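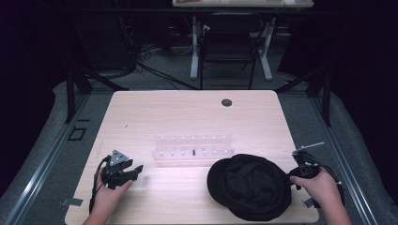
Muslow flat cap in black

A soft, unlined cap with a short brim and a full crown, cut from brushed cotton twill and sewn in small runs at the Drakos workroom. It folds flat enough for a coat pocket and comes back into shape with a shake.

Product code: 386
Colour: black
Outer: brushed cotton twill
Sweatband: cotton tape
Brim: stiffened, fabric covered
Sizes: S, M, L, XL

Choosing a size

Measure round your head just above the ears, keeping the tape level. If you fall between two sizes, take the larger one. The Muslow is meant to sit loosely, and the crown will look strained if the band is too tight. A strip of felt can be tucked behind the sweatband to take up any slack - we put 2 strips in every parcel.

If you already own a Tirura, order the same size. The Dedari comes up smaller, so go up one.

Wear and care

Twill softens with use. The crown starts out rather full and settles over the first few weeks. Light rain does no harm, but a soaked cap should be left to dry away from radiators with a small towel inside it.

Sponge marks off with cool water and a little plain soap. Do not machine wash, as the brim stiffener will buckle. Black twill picks up lint and pet hair, and a damp clothes brush is better than sticky tape, which leaves a residue.

Repairs

Sweatbands wear out before anything else. Anastasia Drakos fits replacements at the workroom, normally within 14 days of the cap reaching us. Please put your name and order number in with it. We can also restitch a brim, but we cannot replace the outer fabric.

Delivery and returns

Caps in stock are sent out the next working day if ordered before noon. Unworn caps can be returned within 14 days for a refund or another size. Keep the paper band on until you are sure of the fit.

Stock note

The next batch in XL is due in November. For shop orders and theatre wardrobe enquiries, write to Nuria Tamiru at the workroom and give the sizes you need. Trade orders are packed without individual boxes unless you ask for them.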